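Spent this morning on the grasp planner in Rernamix. Short thread.

The old version picked one point on a bag and closed on it. Fine for boxes, poor for anything that folds.

The new one scores pairs of points on the rim and plans both arms together. 300 candidates a cycle, down from 1,000.
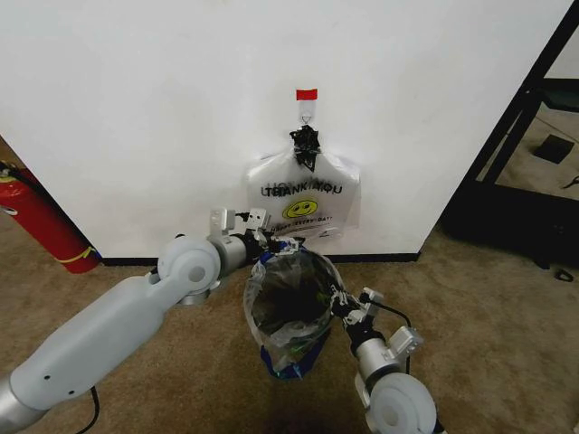
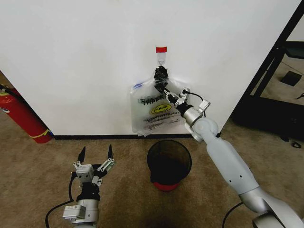

Biggest change is in the perception node. Thin film gives us patchy depth, so we now segment in colour first and only then ask for depth. The clear bag held between the two grippers is the hard case - you see the contents through the sides, and the old mask followed those instead of the rim.

Milagros Lacson wrote the new mask filter. It's 49 lines.

Still to do: the left arm's timeout is too short when the planner retries. Issue 724 if you want to follow it.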